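Open Day at the MacLeod Building, Anside

2023-12-21

I had been meaning to go to one of these for years, and I'm so glad I finally did, even with the sleet coming in sideways all the way up the hill!

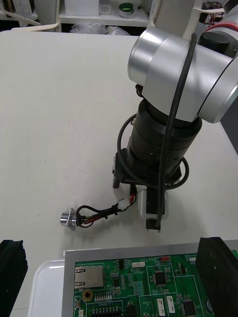
The old reading room

I headed straight for the second floor, where the reading room has been reopened after a long spell under dust sheets. Sheldon Melnyk led our tour and let us linger (bless him) over the plaster ceiling, the radiators and the 300 drawers of the old card catalog. I found my grandmother's street in a map drawer and got a bit teary.

Getting there and eating

Take the number 4 bus and get off at Taker Street - the parking lot fills up early. The Uketti cafe downstairs does a very good lentil soup, and they were generous with the bread. The next open day is in January, and I've already talked my sister into coming.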